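3.2 Collecting demonstrations on discarded computers

All demonstrations were collected in one workshop room at Vallach, where old desktop and server machines arrive for dismantling. We decided early to work with real discarded boards and to leave the clean training boards of our pilot study aside. A policy trained on the pilot boards stopped too often when it met dust, old thermal paste or a cable lying over a connector. The pilot data are therefore excluded from every number in this paper.

The set, which we call Orkik, contains 3328 episodes from 32 machines. Each episode covers one short subtask, for example opening a memory latch, lifting the lever of a processor socket, or moving a cable to the side of the case. We cut the work in short pieces for two reasons. The operators become tired when they must control the arm for a complete dismantling, and a mistake near the end makes a long recording difficult to use. With short episodes the operator only repeats the piece that went wrong.

The operator moves the arm with a hand controller and sees two views on a monitor, one from a fixed camera over the bench and one from the small camera at the wrist. Direct view of the case is blocked by a screen. In the first weeks we had no screen, and the operators naturally looked at the parts with their own eyes. Their motions were fast and smooth, but they used information that the policy would never receive. After we put the screen, the episodes became slower by around 10 seconds, and the learned policy hesitated less before contact. We recollected all episodes from before this change.

The machine stays open on the bench and is not clamped. Between episodes the operator turns it or shifts it by hand, following a card that gives the approximate direction. We tried first to let the operators choose the positions freely – after two days almost all cases were standing in the same comfortable orientation. The cards solved this in a simple way. The lighting was varied less strictly: the window blind was open or closed depending on the hour, and a desk lamp was moved at the start of each session. Reflections on metal parts are frequent in the recordings, and we kept them.

Each episode begins from a pose close to the target part. The start pose was disturbed by a small random offset, and the operator had to correct it before touching anything. These corrections are short, but we consider them the most useful part of the data, as they show the policy how to return from a bad approach. For socket levers this matters particularly. The lever is thin and runs close to the bracket, the finger has to come near it without pressing on the components beside the socket, and the gripper hides a part of the board from its own camera (Figure 4).

Labels were given in two steps. The operator marked the episode as success, failure or unclear immediately after stopping the recording. A second person, who had not operated the arm in that session, then watched the wrist video and gave a label without seeing the first one. Arnulfo Ticona and Yurani Agudelo did most of this second labeling. When the two labels were different, the episode was watched again by both persons together. Most of the disagreements concerned levers which had moved but were not fully released, and we finally treated these as failures. Failures were not deleted. They are used for training the success detector in Section 4, but not for the policy itself.

From the complete set we separated 1000 episodes for evaluation. The division was made by machine and not by episode, so that no board appears on both sides. This gives lower scores than a random division, but it is closer to the situation in the workshop, where the next computer is generally one that the robot has not seen. The labels, the start poses and the identity of the machine are stored in a separate file for each episode, in the format of the Clirden recorder.

Figure 4. Wrist camera view at a processor socket. The black gripper is near the lower edge of the socket bracket, with the empty memory slots above. 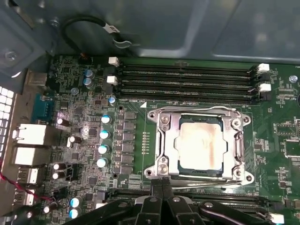

We did not try to balance the number of episodes per machine. Some cases came with parts already removed and permitted only a few subtasks, while others could be used for several sessions. During training we sample first the subtask and then the machine, which reduces the effect of this difference but does not remove it.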